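El verano en que aprendí a encuadernar

Yo no iba para encuadernadora. Iba para historiadora del arte, con beca y todo, y a mitad de carrera me apunté a un taller de libro de artista porque el horario me dejaba libres las mañanas. Así de poco heroico. El taller lo daba Socorro Sánchez en un bajo de la calle Espinoza, con olor a engrudo y una radio que solo cogía una emisora, y yo pensaba quedarme lo justo para los créditos.

El primer día nos repartió un pliego y una plegadera y nos tuvo toda la tarde doblando papel. ¡Toda la tarde! Yo salí con los dedos brillantes y bastante enfadada, la verdad, pero en el autobús seguía doblando el billete, luego un folleto, luego la lista de la compra. 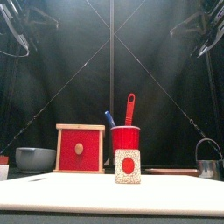 Pieza con óvalo rojo sobre fondo de trazos marrones.

Lo que me enganchó de verdad fue el concertina, ese libro que se abre como un acordeón y que no sabes si leer o poner de pie en una estantería. Socorro nos pidió que hiciéramos uno con un recorrido que conociéramos de memoria. Yo escogí el camino de mi casa al mercado, que es feo y cuesta arriba, y lo llené de rótulos, de tapas de alcantarilla calcadas con cera -- mi madre me vio de rodillas en la acera y cambió de lado -- y de trozos de conversaciones oídas en la cola del pan.

Me salieron 3 versiones. La primera se abría al revés, la segunda olía rarísimo (me había pasado con la cola) y la tercera todavía la tengo. Socorro la estuvo mirando un buen rato y me preguntó si pensaba enseñarla o esconderla debajo de la cama.

La enseñé. En septiembre montamos entre los nueve del grupo una exposición en la sala Bernuleck, con todos los libros al alcance de la mano, sin vitrinas. Discutimos muchísimo por eso. Yo era partidaria del cristal, lo confieso, y perdí la votación. Pasaron casi 600 personas y algunas páginas acabaron con las esquinas vueltas y una huella de chocolate preciosa en el mercado de mi libro.

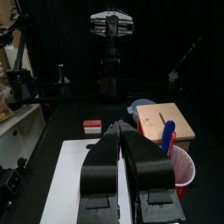 Tabla blanca de esquinas redondeadas sobre la mesa oscura.

Allí conocí a Leilani Pruitt, grabadora, que llevaba un rato sentada en el suelo leyendo mi camino sin saber que yo estaba detrás. Me dijo que le faltaba la vuelta a casa. Tenía toda la razón: el dorso estaba en blanco. Lo hicimos a medias durante el otoño, ella con linóleo y yo con aguja e hilo, y le pusimos Jundeo, que era como llamaba mi abuelo a ir y venir sin comprar nada.

De la carrera me quedan tres asignaturas y me matriculo cada año con la mejor intención. Mientras tanto sigo en el bajo de Socorro, ahora con llave propia, y los jueves de lluvia, que aquí son muchos, doblo papel con la radio puesta. Leilani quiere que el próximo sea un libro redondo. Todavía no tengo ni idea de por dónde se cose.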